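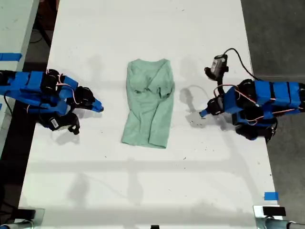 The green shirt, second attempt.

The instruction sheet from Enance gave 14 steps for a T-shirt. Consolacion Padilla had read it twice and disagreed with step three.

Step three said to turn the sleeves in before smoothing the body. In her experience this trapped the creases near the neck, where they stayed until the next wash. She had folded shirts at the Sunby laundry for 29 years and had never turned in a sleeve before the body was flat. She wrote this in the margin in pencil, dated it 2024-01-08, and carried on.

The shirt was pale green and had belonged to her brother. It was one of a bag of clothes that had to be folded, listed and sent on to his daughter in Drasasier. The bag had stood in the hall since July. Consolacion had moved it once, to clean behind it.

She had decided to do the work by the sheet. At the laundry there had been a method for every article, and the method had been written down by a Mr Enriquez, who had measured the shelves first and worked backwards. A folded shirt was to be a third of its own width. The collar faced up. The hem was taken to the collar in two movements, with a pause between them to check the edges. She had trained other people in this and had failed several of them on the pause.

The first attempt had gone well as far as the second sleeve. Then the top half had gathered towards the neck, and the lower half had stayed flat, so that the shirt was in effect two shirts, one finished and one not. She had shaken it out and begun again. Now it had done the same thing.

She considered the cloth. It was thin, and thin cotton moves when the hand leaves it. Mr Enriquez had allowed for this. His method for thin cotton was to hold the hem and draw from the shoulders, never from the middle. The Enance sheet made no mention of cloth at all.

The niece telephoned while she was rereading step four.

"You don't have to fold them," the niece said. "I'm only going to hang them up."

"They have to travel," said Consolacion.

"Then roll them."

Consolacion wrote the word "roll" in the margin, under her note on step three, and put a question mark after it. She asked about the weather in Drasasier and was told it was wet.

After the call she turned the sheet over. The back was blank. She wrote the heading "Shirts, thin", and under it the first line of the old method, which she found she knew exactly, including the comma. The second line took longer. She left a space for the pause – two fingers deep – and went to draw the shoulders straight.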